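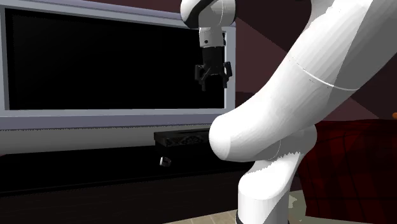
Category: Dental Practice & Equipment
23 July 2023
By Abla Boutros

3. Waiting room and chairside survey

3.1 Participants and sites

Patients were recruited at two general dental clinics, Somboon and Zaneck. Both clinics had replaced their older handpieces with the Vodness electric model before recruitment began in September, and both kept a small number of air-driven handpieces in use for comparison. The clinics differ in size. Somboon has more chairs and sees more children, while Zaneck treats mostly adults who come in for crowns and root canal work.

Of the 369 adults who were asked to take part, 228 completed both the form given before treatment and the form given after it. The most common reason for leaving the study was a change of appointment. Patients who needed sedation were not asked, and neither were patients who had been seen by the same dentist in the previous week.

3.2 Procedure

Each patient filled in a one-page form on arrival. It asked how often they visited a dentist, how they felt about the coming treatment, and which part of a visit they disliked most. Answers about feeling were marked on a line from "calm" to "very nervous". The second form was given at the front desk after treatment and repeated the line, with added questions on noise, vibration, and the length of time the mouth was kept open.

The handpiece was chosen by the order of booking. Dentists knew which one they were using, as the two differ in weight and in how they start up, and no attempt was made to hide this from them. Patients were not told. A few asked, and they were given the answer after the second form had been handed in.

Sound level was measured with a meter clipped to the headrest on the patient's right side. Readings were taken only while the bur was turning. Suction was left on throughout, which raised all readings and probably made the gap between the two handpieces look smaller than it is.

3.3 Results

Patients treated with the electric handpiece rated the noise lower than patients treated with the air-driven one. The difference was clear at both clinics. Ratings for vibration went the other way at Zaneck, where patients having crown preparations found the electric handpiece slightly more noticeable against the tooth. At Somboon there was no difference in vibration.

Nervousness before treatment was the strongest guide to nervousness after it. Once this was taken into account, the type of handpiece had only a small effect. Patients who had named "the sound of the drill" as the part they disliked most were the exception, and they showed a larger drop when the electric model was used. This group made up about 50 of those who finished both forms, so the finding should be read with care.

Time in the chair did not differ between the handpieces. Dentists at Somboon said the electric model felt heavy during the first weeks and that they rested their hand more often. Two of them asked to go back to the air-driven handpiece for upper molars, and their later cases are left out of Figure 2.

Figure 2. Patient ratings of noise by clinic and type of handpiece. Bars show the middle rating for each group. Cases after a change of handpiece are not included.

3.4 Limits of the survey

The forms were written for this study and have not been tested elsewhere. The Flomero scale was considered, but its questions on injections overlapped with the notes already kept by the clinics, and patients in the trial run found it too long. Both clinics are in the same city. Patients who avoid the dentist altogether are missing from any survey of this kind, and they may be the ones most troubled by noise.

We use cookies to remember your settings and count visits to our pages. Accept | Manage choices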